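Colour sorting with blocks and plates: how to set it up at home

Colour sorting is a simple table activity for children who are starting to match colours and are past the stage of putting everything in their mouths. You need small blocks, a couple of plates and a clear bit of table. Setting it up takes a few minutes. The steps below are the ones we use on Wednesday mornings, and they work the same way at a kitchen table.

What you need

Small blocks in plain colours. Start with red and blue. Leave patterned blocks, letter blocks and anything two-toned in the tub for now.

One plate for each colour. Plates with a raised rim are best, as blocks stay put when the plate gets bumped. Square or rectangular plates with rounded corners are easier to line up than round ones, but use what you have. Picnic plates are fine.

A plain surface. White or pale grey is ideal. If your table has a busy grain or a bright cloth on it, lay down a sheet of butcher's paper and tape the corners.

A damp cloth and a dry tea towel.

Check the block size before you start. Anything that fits inside a film canister or a toilet roll tube is too small for a child under three. Put it away and use larger blocks.

Setting up

1. Wipe the table and dry it. Old texta marks distract some children, who would sooner rub at them than sort.

2. Put the plates on the far side of the table from the child, a hand's width apart. They should be able to reach both without standing up.

3. Put the blocks on the bare table, on the near side. Spread them out so that each one can be picked up without knocking the next. Don't stack them. A stack says "building", and you will spend the morning building.

4. Turn off the overhead light if it throws glare on the table. Window light from the side is better for telling dark blue from black.

Playing the first round

Start with one plate only. Pick up a block of the matching colour, say the colour once, and place it on the plate. Then wait. Most children will pick up a block and copy you, though it may not be the right one.

If the wrong colour goes on the plate, leave it there until the child has finished with that block. Then point to it and ask where it lives. If there's no answer, move it back to the table yourself and carry on. Remedios Carrasco, who ran our playgroup before me, used to let two wrong ones pass before she said anything, and I've kept to that.

Bring out the second plate once the first is going well. For some children that's the same morning. For others it's a month later.

Making it harder

Add a third colour. Yellow or green is a sensible choice. Orange is too close to red for a beginner, and purple causes arguments with blue.

Use plates that don't match. Once a child can put red on red, ask for blue on the red plate. Now they have to listen to the instruction as well as look at the colour, and many four-year-olds find this much harder than you would expect. Go back to matching plates if it stops being fun.

Use tongs. Short kitchen tongs with flat ends are good for cubes. A cube that is sitting at an angle to the child is awkward to pick up with tongs, so show them how to turn the tongs to suit the block. They can also nudge it square first with a finger.

Use the corners. Ask for a block in the corner of the plate, then in the middle, then beside the plate. This is a good way to practise position words.

Common problems

Blocks on the rim. A block that is half on the edge will tip. Ask the child to push it in with one finger.

Throwing. Take away all but a few blocks and move the plates closer.

Two children, one plate. Give each child their own plate and their own colour. Emiliano Llorente does it with one large tray and a strip of masking tape down the centre, and that also works if you are short of plates.

Losing interest. Stop. Five minutes is plenty for a two-year-old.

Packing up

Packing up is sorting too, so let the child do it. Put out one tub per colour and tip nothing in by hand. Call for the blue blocks first, then the red.
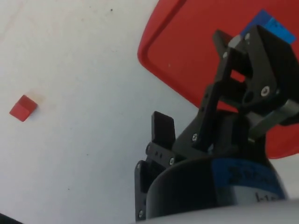 Wash the plates in warm soapy water and wipe the blocks with the damp cloth. Dry everything with the tea towel before the lids go on, and store the tubs with the plates on top so the whole kit comes down from the shelf together next time.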